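3.2 Pond games at the family table

Our interest in pond games began with a remark in one of the first letters we received, from a grandmother in Tredby who wrote that she had learned to lose gracefully over a basin of water. We have thought of that letter often. Of the 176 families who wrote to us, 70 described some kind of catching game played at home, most often in February, when the children were stuck indoors and supper was still a long way off.

Figure 2. Toy fish in a shallow blue tray of water.

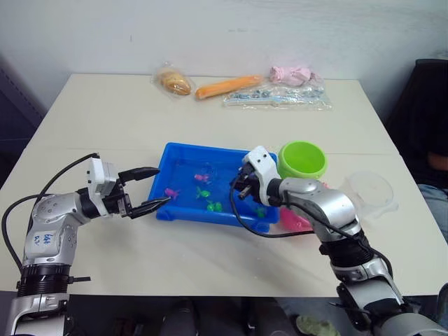
The rules, as far as we could gather them, were passed along by mouth and changed a good deal on the way. In Friesen the youngest child went first. In Tredby the guest did, and a grown-up who splashed had to sit out a turn – a rule that seems to have been enforced with real pleasure.
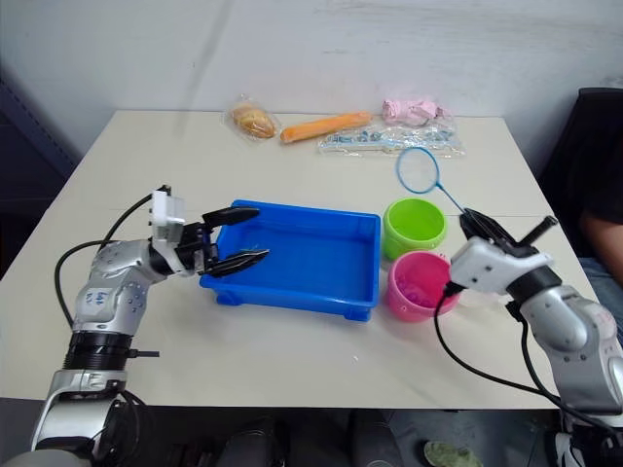 3.3 Who makes the rules

Zsolt Medve, who read all the letters with great patience, sorted the disputes they mentioned by who settled them. Older sisters come up far more often than parents, and we were glad to see it, having both grown up with one.
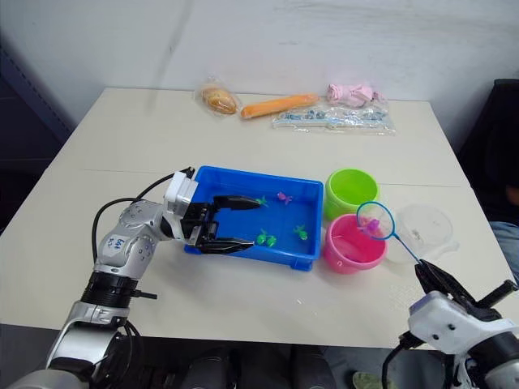 Reading time for this section: 2 minutes

Gizella Fekete took up the matter of prizes. Sweets and dried fruit were common, and so was the right to choose the bedtime story. Several writers had forgotten the prize entirely but could still name the cousin who won it – a small thing, perhaps, though it tells us something about what these evenings were for. 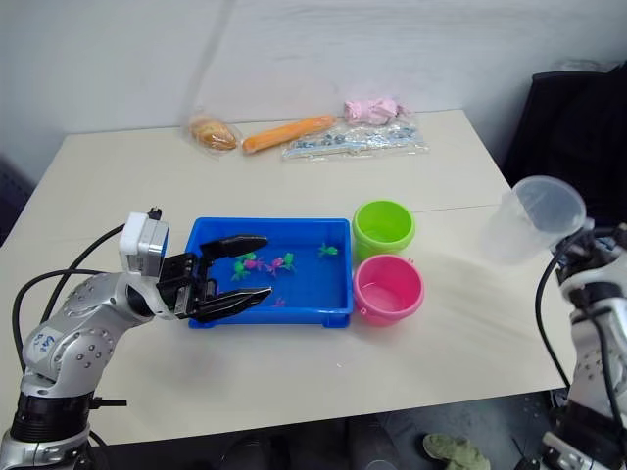
Did the families keep score?

Most kept no written score. A few chalked marks on a door or slate, and one family in Friesen kept a notebook that was lost when they moved.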